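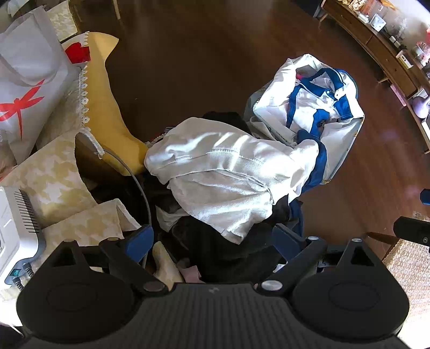
Sorting practice: hand-held gripper over a mixed pile, white sweatshirt on top.

Can a machine do your laundry yet? Try the pile test

Washing and drying we handed over long ago. Sorting the heap on the floor is still the tricky bit, and it's a brilliant way to see how far home robots have come! Ebise Shiferaw showed me this test at Tridlow, and you can run it with any gripper you can work by hand.

1. Make a proper pile. Mix light and dark clothes, thick and thin, and let them bunch up. Folded clothes are far too easy.

2. Pick up one thing from the top. Close the fingers on a raised fold, lift slowly and stop. If a second garment comes up too, that's a miss.

3. Go for the dark clothes next. Black on navy is hard enough for people – cameras really struggle to find where one ends and the next begins.

4. Drop each piece to the left or right, lights and darks, and keep score.

5. Set a timer for 300 seconds, then do the whole thing again with bare hands.

My hands won easily. Still, I got much better with the gripper after 2 evenings, and a good set of hand-guided tries is just what a learning robot needs to copy. Sorting looks close to me. Turning a sleeve the right way out? Not yet, but I'd love to be proved wrong by July.

Aroha Halliday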